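Teaching by Hand, 570 Times: A Conversation with Yoon-hee Yeom

Yoon-hee Yeom runs the demonstration program at Lenholm, a small robotics lab that collects training data for pick-and-place work.

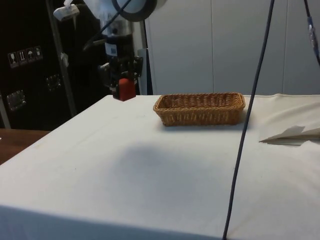 Her group records people operating an arm, then trains a control policy on the recordings. The current set holds 570 episodes, all made since March by four operators. She spoke with us on a Friday afternoon, between sessions.

The first question was why the lab moved away from hand guiding, where the operator holds the arm and pushes it through the motion. "We still use it for checking reach," Yeom said. "For recording, it has two problems. The operator's hands end up in the camera view, and the forces you log are the sum of the operator and the object. You can't separate them afterward without a second sensor."

Remote control removes both problems and adds others. The operator moves a small handheld controller and the arm follows with a delay, which Yeom puts at roughly 70 milliseconds at present. People adapt to it within an hour or so, but they adapt by slowing down near contact, and the slowdown is copied into the policy. "If the operator hesitates above the object, the robot learns to hesitate above the object. It has no idea that the person was waiting for the video."

Her colleague Recep Türkmen wrote the teleoperation software, called Jeleo. Its main feature is a clutch. Pressing a pedal disconnects the controller from the arm so that the operator can move a tired wrist back to a comfortable position, and those pauses are dropped from the log automatically. "Before the clutch we trimmed by hand," Türkmen said. "I would not recommend that to anyone."

Baskets came up more than once. A low woven basket is awkward to teach, Yeom explained, in that the rim flexes under a grip and the weave gives a depth camera a noisy edge. Operators are told to choose one approach direction and keep it for the whole session. Mixed strategies raised the failure rate in an earlier set of 303 episodes, which the group has since retired.

Every episode is reviewed before it counts. A reviewer marks the start, first contact, release and end, and rejects the recording if the gripper touches the table hard enough to trip the force limit. Failed grasps followed by a clean recovery are kept and tagged separately.

Asked how many demonstrations a new task needs, Yeom declined to give a general figure. "It depends on how much the start positions vary. Fix the object in one place and you need very few, and you have learned very little."

The group is now rewriting its operator instructions, which run to 3 pages. Türkmen wants them down to one.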